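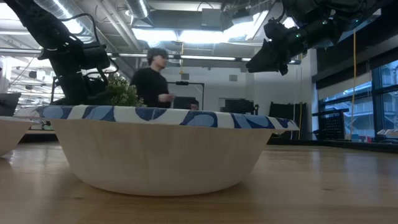
Table Service Guides > Paper Bowls

4. Setting out the bowls

This section covers setting a table with Trodidine large paper bowls, patterned rim series. Read section 3 (Unpacking and checking) first if the sleeve has not been opened.

4.1 Before you start

You will need one sleeve of bowls (item 3863, pack of 60), a soft cloth, and a clear stretch of table. Wash and dry your hands before handling the bowls.

1. Wipe the tabletop and let it dry completely. Paper bases will pick up any moisture left on a sealed or polished timber surface.

2. Move candles, tealights and hot serving dishes off the part of the table you are using. Potted plants and other low centrepieces can stay, provided the soil is not wet enough to drip and the leaves do not hang over a bowl.

3. Take out only as many bowls as you plan to fill. Bowls left in the sleeve stay clean and hold their shape better.

CAUTION: Keep paper bowls at least 200 mm from any open flame or heating element.

4.2 Separating the bowls

4. Hold the stack upright with one hand around the lowest bowl.

5. With the other hand, grip the top bowl under its rolled rim and turn it slightly as you lift. Do not pull on one side of the rim. This can flatten the roll, and a flattened rim will bend when the bowl is carried full.

6. If two bowls stick, set both on the table and press gently on the wall of the outer one, then try again.

Note: The outside of the bowl has a slight texture. Small differences in texture or in the shade of white between bowls are normal and do not affect use.

4.3 Placing the bowls

7. Set each bowl down on its base, right way up. Check that it sits flat. A bowl that rocks has usually been squashed in storage and should be kept for dry snacks or put in the recycling.

8. Space the bowls across the table so that a hand can reach between them without catching a rim. They can be staggered, with some nearer the front edge and some set back.
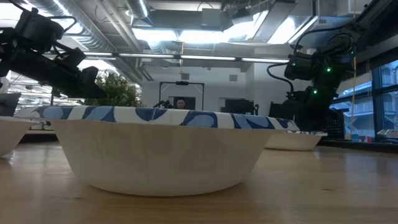

9. Turn the bowls until you are happy with how the pattern sits. The blue print is irregular and has no front or back, so there is no need to line one bowl up with the next.

10. Look along the table from low down at one end. Any bowl that leans will show up against the others.

4.4 Filling

11. Fill bowls where they stand. Leave a gap of 2 cm below the rim for salads, chips and popcorn, and more for anything with a sauce or dressing.

12. For warm food, let it cool to serving temperature before spooning it in. Do not pour boiling liquid into the bowl.

13. To move a filled bowl, slide one hand under the base and steady the side with the other. Do not carry it by the rim alone.

CAUTION: Not for use in ovens, under grills or in air fryers. For microwave use, see the label on the sleeve.

4.5 Clearing away

14. Empty leftovers into a food scraps bin, then stack the used bowls inside one another.

15. Wipe the table again with a damp cloth, followed by a dry one. Old scuffs and specks in a timber top will not be lifted by wiping and should be treated separately with a product suited to the finish.

Note: Whether used paper bowls can go in the organics bin depends on your local council. Unused bowls can be returned to the sleeve and stored flat in a dry cupboard, base down, with nothing on top.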